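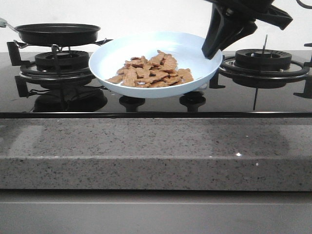
The blue pan in the gripper, over the cooktop in Arlo Begay's kitchen.

Arlo Begay is talking before I've got my coat off. November, a bit after 7 in the evening, and the arm in his kitchen has a name already. James. "After nobody. My daughter picked it, I wanted a number."

He's been at this for over 492 evenings, by the log he keeps. Most of those in the shop at Closdale, the shared one behind the tire place, where he pays 149 a month for a bench and a drawer that doesn't lock. The kitchen part is newer. "A bench is flat and nothing on it is slippery. I got good at benches."

So why a pan? Why not blocks, cups, the usual.

"Because a rim is nasty," he says. "It's curved, it's thin, and all the weight hangs off to one side of you. You pinch it wrong and it rolls. Blocks forgive you. I wanted something that didn't."

First fingers were flat. Bad. Second set had rubber glued on and the rubber came off, he found bits of it for weeks. The current ones are faceted, black, more like wedges, and he redrew them nine times. He's vague on what changed between six and seven. "Angle. Mostly angle. Also I was tired."

The software is Skoltden, a hobby package he found through another member at Closdale. He likes it, complains about it the entire time. The motor controller is a Movero board, his second, the first one he wired backwards and doesnt want to discuss.

Money? He winces. Set himself a limit of 2,000 dollars and has spent 1,603, not counting the bench rent.
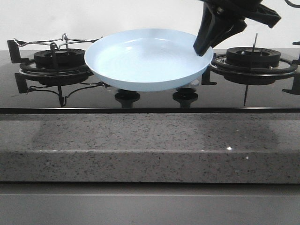 "The lift is the easy bit," he says. "Holding it, that's where I lose sleep. Tilt creeps in. A degree or two, and then whatever's in there wants to go visit the low side." He shows me with his hand, palm up, tipping it. He wants the wrist to correct for that by itself and so far it's him at the laptop, nudging.

Does he want it to cook dinner eventually? Long pause.

"I want it to move a pan from here to there and tip it onto a plate. That's the whole list. People ask about recipes, I don't care about recipes. I can cook."

Next job is the cable at the wrist. He wants it routed inside the housing, which means taking teh housing apart again, which means a saturday's worth of tiny screws. After that, a heavier pan. He has one picked out already and won't say how heavy.

We use cookies to improve your experience on this site. By continuing to browse you agree to our use of cookies. Accept | Manage settings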